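Monday is bin night

I have lived in this flat for 14 months and in that time I have bought three kitchen bins. The first was a pedal bin from Plemton, whose pedal gave up in December. The second had a lid that opened when you waved at it, and also when you walked past it, or sneezed. The third is a round, dark grey thing with no lid at all and a thin wire handle, and I have grown fond of it in the way you grow fond of a bus that turns up.

It has an orange-brown sheet underneath to catch the drips – I'm a scraper of plates, and my aim is poor.

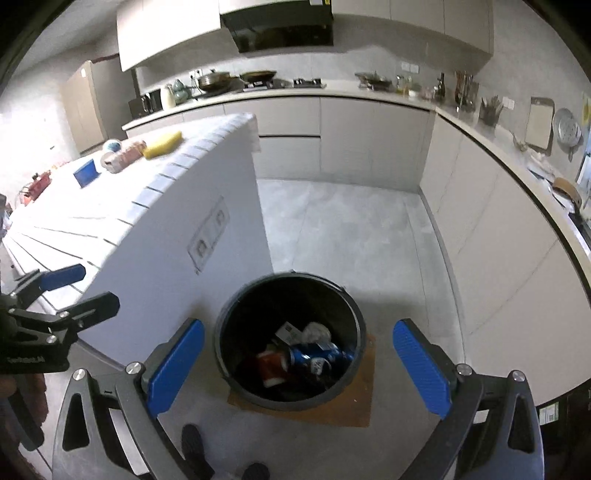
What goes in it

Far too much that should go somewhere else. The council gives us a recycling box the size of a small bath, which lives outside, down 34 steps. So cans end up in the bin, and on Monday evening I fish them out again wearing one rubber glove. Little printed cards go in as well, usually after a week on the island being important.

I did look at the Tokura double bin, with a side for each sort of rubbish. It costs 80 pounds. For that I would expect it to do the steps.

Next week: the drawer with the batteries in it.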